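4. Using the two-part sorting bin

The Barta sorting bin is made of sheet metal and has two compartments, one larger than the other. In the Amdale workshop sets it stands on the table with the larger compartment towards the user. The small compartment is for things which are already checked. The large one is for mixed small objects that still wait for a decision.

4.1 Placing the bin

1. Choose a flat table which does not move when you lean on it. Wipe the table top before you put the bin down.

2. Lift the bin with both hands, from underneath. Do not lift it by the divider.

3. Leave a free space of one hand's width between the bin and the edge of the table.

4. Turn the bin so that the larger compartment is nearest to you. The small compartment is then at the back.

Caution: The upper edges of the metal can be sharp where the paint is damaged. Run a dry cloth along them first – not your bare finger.

4.2 Filling the large compartment

1. Check that the small compartment is empty before you begin.

2. Put the objects in one by one. Do not pour them from a bag, the paint of the floor and divider suffers very much from this.

3. Spread the objects so that each one can be taken without moving its neighbour. A small number is enough for one round. A tape measure can go against the side wall, and a toy building block may lie on its side in the open part of the floor.

4. Lay cups on their side. A cup standing on its rim hides what is under it, and small pieces are then forgotten.

5. Keep thin strips and crumpled foil away from the seam at the foot of the divider if you can. They slide there by themselves when the bin is knocked, and they are difficult to pick up with gloves.

Note: Worn paint on the lower part of the divider and scratches on the floor are normal in a bin which is used every day. They do not need repair if the metal is smooth to the touch.

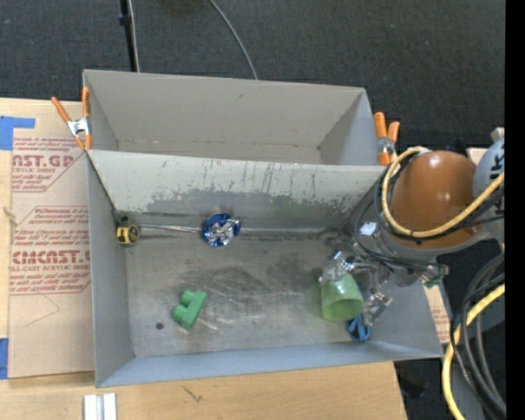

4.3 Emptying and cleaning

1. Take out the large objects first, then the flat ones. Cups go to the washing tray, tools go back to their drawer.

2. Look into the corners and along the seams. Thin shiny pieces are easy to miss against the metal.

3. Brush the floor of both compartments with the soft brush. Do not use steel wool.

4. Wipe with a damp cloth and dry immediately. Bare metal will rust if water stays on it overnight.

5. Stains along the bottom seam can be treated with a little washing-up liquid. If they stay after the second wiping, leave them.

4.4 Touching up the paint

The bin should be looked over every January. Use only the grey Trernau metal paint, in a thin layer, and let it dry for 11 hours before the bin is filled again. Two thin layers are better than one thick – a thick layer comes off in flakes.

Restunness workshop guide, May 2023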